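止めたはずの腕が動いた
家庭用ロボット「Siu」、停止ボタンの後に何が起きたか

午後4時すぎ。停止ボタンは押されていた。赤いランプも点いていた。それなのに左腕が動いた。

距離にして手のひら一つぶん。速くはない。ただ、そこに人の肘があった。

「痛くはなかったです。びっくりした、のほうが大きい」。ティボディコ社で評価を担当するエケネ・ウゾルは袖をまくって見せてくれたが、跡はもう残っていない。かすり傷とも呼べないもの。それでも社内の試験はその日のうちに全部止まった。9月のことだ。再開まで思ったより長くかかった。

締め切りの都合で、取材は二回に分けて駆け足で行った。聞き漏らしもあると思う。まず経過から書く。

Siuは腕が二本の家庭用ロボットで、まだ売っていない。扉を開ける、布をつかむ、物を棚に戻す。そういう作業を試している段階だ。手先は二本指。関節の制御基板はドゥメレック社製で、その上の動作ソフトはティボディコの自社開発。この境目が、あとで話の中心になる。

当日の作業は扉だった。両開きの扉の前に立ち、左右の腕を上げ、片方ずつ開けていく。三回目の試行で右手の指が取っ手の手前で引っかかった。ウゾルが停止を押す。腕は止まる。ここまでは手順どおり。

引っかかりを外そうと近づいて、停止を解除した。手順書では、解除しても腕は動かず、その場で姿勢を保つことになっている。次に動くのは操作卓から「再開」を送ったとき。再開は送っていない。記録にもない。

なのに左腕だけが上がった。右ではなく、問題のなかったほうの左が。

ウゾルはもう一度停止を押し、今度は電源も落とした。「あのとき電源まで切ったのは勘です。手順書にはそこまで書いてなかった」。この一文は、いまの手順書には入っている。

原因を追ったのはエミーリア・ミクシュだ。動作ソフトの担当で、事故のときは別の階にいた。最初に渡されたのは1,007行のログ。印刷して、床に並べて、蛍光ペンで塗ったという。画面で見ればいいのにと言うと、「画面だと飛ばし読みするから」と返ってきた。

ログには停止も解除も残っていた。時刻も合っている。おかしいのはその後で、動作ソフト側は「待機中」と書いているのに、関節の基板は「目標値に追従中」と書いている。追従って何に? 送っていない目標に、どうやって追従するのか。

ここで二日ほど止まった。ミクシュは基板の故障を疑い、ドゥメレックに同じ型の基板を送ってもらって差し替えた。何も出ない。元の基板に戻しても何も出ない。実機では何度やっても再現しなかった。人を近づけずに繰り返すから、一回ごとの準備に時間がかかる。腕も温まってくる。効率が悪い。

そこでシミュレーターに移ることになった。社内で「ムロマリ」と呼ばれている環境だ。部屋と家具があり、ロボットが一台いて、普段の動作はまずここで試す。扉の作業もムロマリで十分に回してから実機に移したものだった。

そして、そのムロマリでは一度も問題が出ていなかった。これがまずかった、とミクシュは言う。

「合格の印がついてたんです。停止試験、合格。みんなそれを見て安心してた。私も見てた」
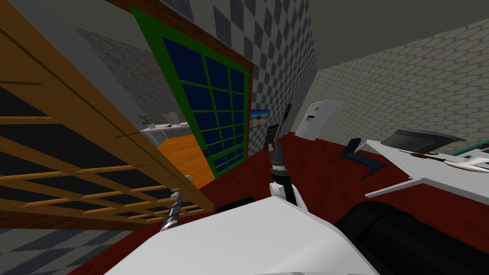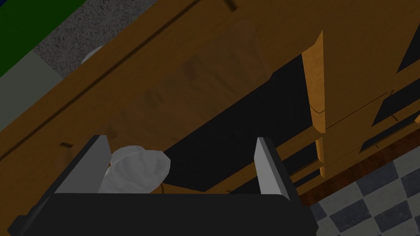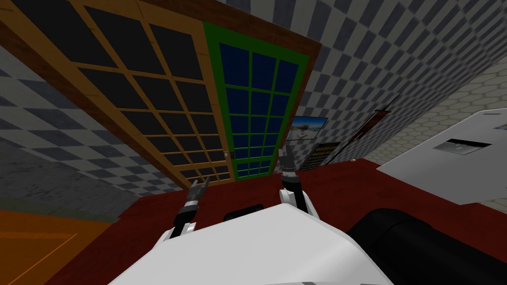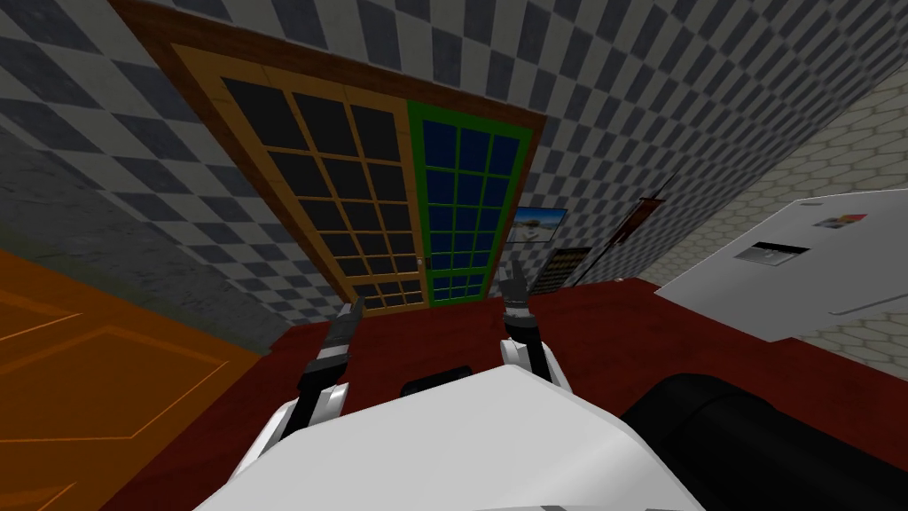
シミュレーター「ムロマリ」の室内で作業するロボット

なぜ出なかったのか。理由は、言われてみれば単純だった。

ムロマリの停止ボタンは、時間を止めていた。

実機で停止を押すと、モーターへの動力が切れ、ブレーキがかかる。だが計算機は動き続ける。通信も動いている。時計も進む。ムロマリの停止は作りが違って、物理計算も、動作ソフトも、通信の模擬も、全部を同じ瞬間に凍らせる。解除すれば全部が同時に動き出す。ずれようがない。

つまり停止試験で確かめていたのは「一時停止ができる」ことだった。安全の試験として数えてはいけないものを数えていた。誰かが手を抜いたという話とも少し違う。ムロマリの停止機能はもともと開発者が画面を止めて眺めるために作ったもので、それが後になって試験項目の欄に入った。いつ入ったかは変更履歴を見ればわかる。どうして入ったかは、履歴を見てもわからない。

ミクシュはムロマリを作り直した。全部ではなく、停止のところだけ。動力だけを切り、ソフトと通信は生かしておく。通信には遅れも入れた。実機のログから拾った遅れのばらつきを、そのまま流しこんだ。

それで扉の作業を538回。毎回ばらばらの時点で停止をかけ、ばらばらの時点で解除する。夜通し回した。

朝、6回出ていた。

「うれしかったですね。不謹慎だけど」とミクシュ。ウゾルの反応は違う。「6回もか、と思いました。自分の肘は一回だったけど」

6回のログを重ねると、同じ形が見えてきた。停止がかかると、動作ソフトと関節基板のあいだの通信はいったん切れ、すぐつなぎ直しに入る。つながるまで最長で159ミリ秒。このすき間に停止の解除が来ると、順番が入れ替わる。

本来の順番はこう。通信が戻る、基板が古い目標値を捨てる、いまの姿勢を新しい目標にする、ブレーキが外れる。すき間に解除が入ると、ブレーキが先に外れる。そのとき基板の中には、停止の前に受け取った最後の目標値が残っている。基板はまじめにそれを追いかける。腕が動く。

左だけ動いたのも、これで説明がついた。右腕は指が引っかかっていて、動作ソフトが目標値の送信をすでに止めていた。残っていたのは左の目標だけ。止まる直前まで、左は扉のほうへ上がろうとしていた。その続きをやったわけだ。

ただし説明のつかない点が一つある。人間が停止を押して、159ミリ秒以内に解除することはまずない。ウゾルも、押してから解除まで少なくとも呼吸二つぶんは待ったと言う。ではなぜ、すき間に入ったのか。

答えは二つめの切断だった。ログの終わりのほう、ミクシュが床に並べた紙の最後の一枚。停止の後いったん戻った通信が、もう一度切れて、つなぎ直している。その最中に解除が来ていた。二度目の切断が起きた理由は、わかっていない。コネクタかもしれないし、無線の混雑かもしれない。取材の時点で調査は続いていた。

ドゥメレック側の見方も聞いた。担当者の話では、通信が戻る前にブレーキを外さないようにする設定は基板に最初から用意してあるという。説明書にも載っている。ただ出荷時は無効。有効にすると立ち上がりが遅くなり、嫌がる客がいるため。ティボディコは出荷時のまま使っていた。

どちらが悪いのか、と両社に聞いてみた。歯切れのいい答えは返ってこない。ミクシュは「うちです」と言い、少し置いて「でも初期値は逆にしてほしかった」と足した。ドゥメレックは、次の版で初期値を見直すとしている。時期は未定。

対策として入ったものを、聞いた順に書いておく。

基板の設定を有効に。立ち上がりは確かに遅くなった。待てないほどではない。

動作ソフトでは、停止を受けた時点で目標値を全部捨てる。通信が切れていて届かないときは、基板が自分で捨てる。二重になるが、それでよいことにした。

解除後の最初の目標値が実際の姿勢と離れていたら、腕は動かずにエラーを出す。どのくらいの差で止めるかはまだ調整中だ。厳しくするとしょっちゅう止まり、緩めると意味がなくなる。見学した日も二回止まった。二回とも誤報で、ウゾルはそのたびに律儀に用紙へ書き込んでいた。

それから人の側。解除するときは腕の届く範囲に入らない。引っかかりを外すなら、解除の前に電源を落としす。床には線が引かれた。以前も線はあったが、腕を伸ばしきった長さで引かれていなかった。

ムロマリの「停止」は名前が変わって「画面停止」になった。試験項目からも外れた。代わりに作り直した停止が入り、通信の遅れを変えながら毎晩回っている。

扉の作業に立ち会わせてもらった。線の外から。

両腕がゆっくり上がる。扉の前で指が開く。ウゾルが停止を押し、音がして、腕が固まる。こちらは息を詰めて見てしまうのだが、ウゾルは壁の時計を見ている。待つ。解除。腕はそのまま。

もう一度。今度はミクシュが操作卓から通信をわざと切り、戻る途中で解除を入れる。事故と同じ条件だ。腕はそのまま。エラーの表示が出て、短いブザー。

「いまのは正しい止まり方」とミクシュ。用紙に丸がつく。

布をつかむ作業でも同じ試験をしている。扉とは別の心配があるそうだ。物を握ったまま停止したとき、指をどうするか。開けば落とす。閉じたままなら、挟まれたのが布ではなく指だった場合に困る。いまは力を抜くだけで開かない設定にしているが、これには社内でも異論がある。ウゾルは開くべきだと言い、ミクシュは、熱いものの入った器を持っていたらどうするのかと言う。廊下で立ち話をしているあいだも、この話はずっと続いていた。

ほかの会社はどうなのか。同じ型の基板を使っているところは当然ある。ドゥメレックは利用者に通知を出したというが、設定を確認した社の数は教えてもらえなかった。ティボディコは作り直した停止試験の考え方を文書にして、外に出す準備をしている。ムロマリ本体の公開予定はない。

帰りがけ、ウゾルに聞いた。線の内側に入るのは、もう怖くないですか。

「怖いですよ。電源を落としてても、ちょっと怖い」

その日の試験はまだ残っていて、彼は用紙の新しい束を持って戻っていった。二度目の切断については、コネクタを全部換えて様子を見ているところだという。いまのところ出ていない。出ていないだけ、とミクシュからは念を押された。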